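# Cutting board

A **cutting board** (also **chopping board**) is a flat, durable surface on which food is cut, sliced or chopped. It protects the countertop from the knife and the knife from the countertop. Boards are made of wood, bamboo, plastic, rubber, glass and stone, and are used in almost every home and commercial kitchen.

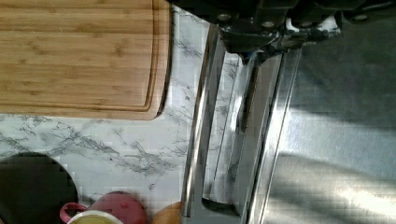
## Materials

### Wood

Hardwoods such as maple, beech and walnut are the usual choice. Softer woods like pine mark quickly and can splinter. Wooden boards are sold in two main constructions:

- **Edge grain** - strips glued side by side, with the long grain running along the surface. These are lighter and cost less.
- **End grain** - short blocks glued upright, so the knife meets the ends of the fibers. These are heavier and show fewer cut marks.

### Bamboo

Bamboo is a grass, but it is handled by board makers much like wood. The stalks are split, boiled or steamed, dried, planed into strips and pressed together with adhesive. Finished boards are often honey-colored with fine parallel lines in the grain. Bamboo is hard for its weight and takes up little water. It dulls knives somewhat faster than maple does, partly on account of the silica in the plant.

### Plastic and rubber

Polyethylene boards are common in restaurants. They can go through a dishwasher and are made in several colors, so that raw meat, fish and vegetables can be kept apart. Deep cuts in plastic hold food residue and are hard to scrub out. Rubber boards are softer on the blade, stay in place well and can be sanded, but they are heavy and may warp near heat.

### Glass and stone

Glass, marble and granite do not stain easily, but they chip and dull a knife edge. Marble slabs are mainly used for rolling pastry and working chocolate. Marble countertops are a poor cutting surface for the same reason, and acids such as lemon juice etch the polish.

## Design features

Many boards have a **juice groove**, a shallow channel cut a short distance in from the edge. It collects liquid from roasts, tomatoes and fruit. Some makers cut the groove on one side only and leave the other flat for bread and dry foods.

Corners are usually rounded, which makes them less likely to chip when the board is dropped. Other features include finger holes, side handles and rubber feet. A board with feet can be used on one face only. A board without them may slide on polished stone, and cooks often lay a damp cloth underneath.

## Care

Wood and bamboo boards are washed by hand in warm soapy water, rinsed, wiped and stood on edge to dry. They should not be soaked or put in a dishwasher, where heat and water can open the glue joints. Food-grade mineral oil is rubbed in from time to time to slow cracking. Olive oil and other cooking oils are not recommended - they can turn rancid.

Shallow cuts in solid wood can be sanded out. A board with open cracks, a loose joint or grooves that no longer come clean should be replaced.

## See also

- Butcher block
- Countertop
- Kitchen knife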